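FOR IMMEDIATE RELEASE

Guder brings its holiday shirts home to Gernley with the new Fesia range

GERNLEY – Guder, the family-owned maker of short-sleeved holiday shirts and matching beach shorts, is very pleased to announce that its new summer range, Fesia, will go on sale in June, in good time for anyone who is flying off to find some sun while the rest of us are looking for our woollies. The range will be sold from the Guder shop in Gernley and through the Guder website, and it's the first in a long while to be cut and sewn entirely in our own workroom behind the shop.

Fesia is made up of 16 prints, all of them drawn in-house, and each one comes as a button-up shirt with a camp collar and a pair of drawstring shorts to go with it. Regular customers will recognise a few old favourites among them, including the frangipani and the striped awning, which have both been redrawn in softer colours after a great many letters and emails asking for them back (we did read every one, and we're sorry it has taken us so long to get to it). The rest are new, and they lean towards the things people in this part of the world see on a good day out: gum blossom, pelicans, beach umbrellas, melting ice creams and a rather cheerful pattern of thongs left at the back door. 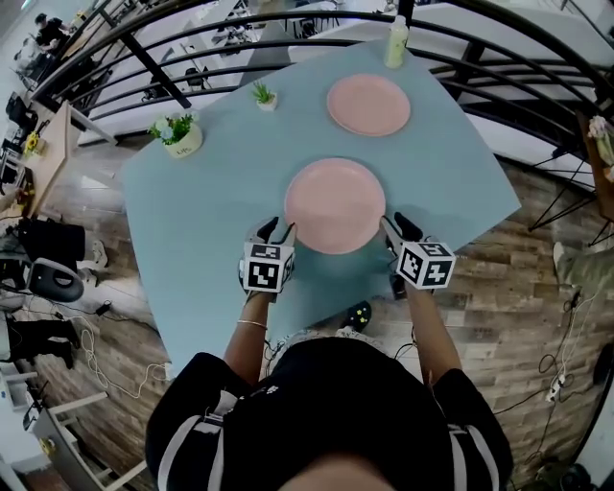 Sizes now run from XS to 4XL in both the shirts and the shorts. We've also lengthened the body of the shirt by nearly 2 centimetres, as customers have been telling us for years that the old cut rode up when they reached for anything on a high shelf, and we tried it on as many friends, neighbours and patient relatives as we could find before settling on the new pattern. The shorts keep their deep side pockets, and the back pocket now has a button.

The fabric is a light cotton called Amano, which long-time Guder wearers may remember from our picnic shirts. It's a plain, easygoing cloth that can go in a cold wash with everything else and dry on the line, and it gets softer the more it's worn. We went through a good many samples before coming back to it, some of them very fancy indeed, and in the end it was the one everybody in the workroom kept wanting to take home.

"We started out making shirts for people who were going on holiday and wanted to feel as though it had already begun," Guder said in a statement. "Somewhere along the way we got a bit serious about colour, and our customers, bless them, let us know. Fesia is us having fun again, and we hope it finds its way into plenty of suitcases, backyard barbecues and family photos where everybody has been told to match."

Matching is something Guder gets asked about a great deal, so every Fesia print will also be offered in children's sizes, from age 4 upwards. Families and groups ordering 20 or more shirts in the one print can ask for a name or a date to be stitched inside the collar at no extra charge. It's a lovely touch for reunions, weddings by the water and end-of-season trips, though we'd ask people to allow a little more time for those orders, as the stitching is all done on the same machine and she is getting on in years.
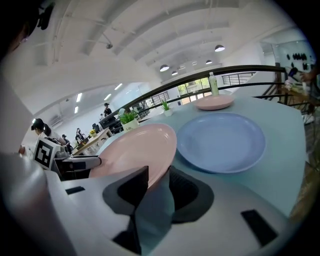 The Gernley shop will stay open late on the evening the range goes on sale, with the doors closing at 8 pm. Everyone is welcome to come and try things on, have a cold drink and a chat with the people who cut and sewed the shirts, and tell us which print we ought to have made instead. A rack of earlier Guder shirts, including samples and the odd one with a wonky button, will be out at the back of the shop at reduced prices until they're gone.

Customers who can't get to Gernley will find the full range online from the same morning, along with the new measuring guide. Anyone unsure between sizes is encouraged to write to the shop before ordering, as we're always happy to get the tape measure out, lay a shirt on the cutting table and send the numbers back.

About Guder
Guder designs and makes relaxed shirts and shorts for adults and children from its shop and workroom in Gernley.

Media enquiries, sample requests and wholesale questions can be sent through the contact page on the Guder website.

ENDS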